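Kido Brass Threaded Inserts, Pack of 100

Galtgate Hardware > Fasteners > Inserts > For plastic

Heat-set inserts with a knurled outer wall and a clean machine thread inside. Use them wherever a screw has to go in and out of a plastic part more than a few times. A screw driven straight into plastic will strip it sooner or later, and an insert gives it metal to bite on.

Sold in packs of 100 or in a trade box of 2,000. Both come in resealable bags marked with the thread size. Please check your screw before ordering, as opened bags can't be returned.

Choosing a size

Match the insert to the screw thread first, then look at how much plastic you have around the hole. Thin walls bulge or split when the insert goes in. If the wall looks tight, go down a thread size or make the boss thicker. The hole should be deeper than the insert so that softened plastic has somewhere to go.

The drawing supplied with each pack gives the hole diameter for every size in the range. Holes in printed parts often come out smaller than drawn, so try one in a scrap piece.

Matte plastics in dark colors hide small marks around the hole better than glossy ones. On a finished part the brass ring should sit level with the surface or a hair below it.
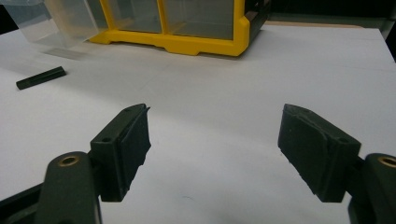 Fitting

Set the insert on the hole with the narrow end down. Bring a soldering iron with an insert tip up to temperature and rest it in the thread. Let the heat do the work and push lightly. Stop when a little of the insert is still showing, take the iron away, and press the part face down on a flat metal plate until it cools.

Don't run a screw in while the plastic is still soft.

What's in the pack

100 inserts, one thread size per pack
Hole size drawing
Insert tip not included (see the Ziółkowski tip set, sold separately)

Ordering and delivery

Stock is held at our Plemcombe warehouse. The range has 18 sizes, and the less common ones are restocked in May. If a size shows as out of stock, use the email button and we will write when it is back. Trade boxes ship separately from other items and may arrive on a different day.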